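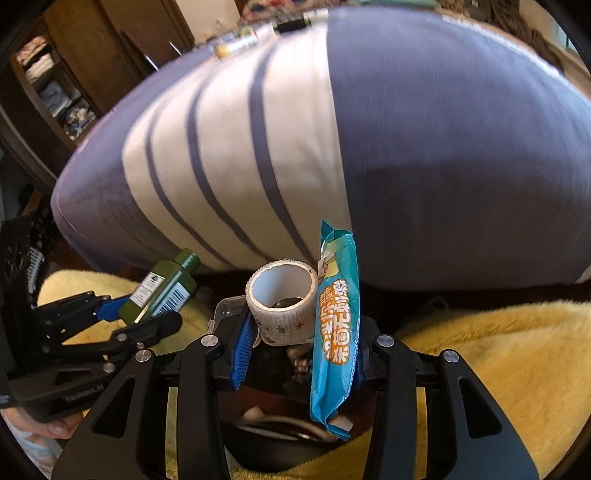 Black gripper with ribbed blue finger pads, holding an object.

Wartime supply ledger turns up in a box of sheet music

The Navaratnam Military History Library has acquired a supply ledger kept by a quartermaster's clerk at Camp Jirnel during World War II, and it has already settled one old argument and started another.

The ledger runs to 300 pages and was found in a box of sheet music that the library bought for 30 dollars at an estate sale in January. The box was supposed to contain marches. It did contain marches, along with a water-stained account of every blanket, boot and tin of peaches that passed through the camp's east depot over three winters.

Brayden Fortin, the archivist who opened the box, said he had read as far as the second page before he noticed he was late for lunch.

"It's mostly socks," Fortin said. "I want to be clear with people about that before they drive out here. But it's very good on socks."

The settled argument concerns the camp's size. Local accounts have long claimed that Jirnel held 4,000 men at its peak, a figure repeated on the roadside marker and on at least one souvenir mug. The ration entries back it up, to the visible relief of the people who sell the mugs.

The new argument is over the peaches. The clerk recorded a full shipment arriving one Wednesday and an empty shelf by the following morning, with a single word written in the margin: "Officers." The word has been underlined three times, the last hard enough to tear the paper. Families of former officers have asked the library to present the entry with suitable context – the library says it is looking for some.

The clerk signed only as "Ustus," which may be a surname, a nickname or a joke that made sense at the time. Fortin has found no one by that name on the camp rolls. He has found a Private Zakum whose handwriting looks similar, and who was twice disciplined for remarks about officers.

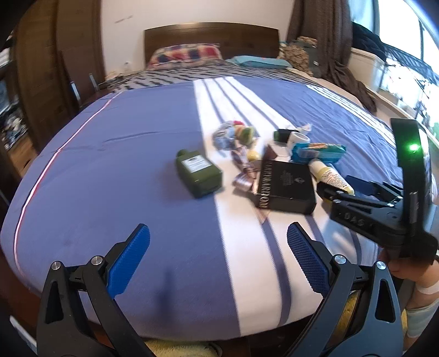
Seeing the ledger

The ledger will be on view in the library's reading room from 3 p.m. on Wednesday. Visitors may not turn the pages themselves, but staff will turn them on request. The peach entry is on page 30. Pens and drinks stay at the front desk, and the marches are for sale.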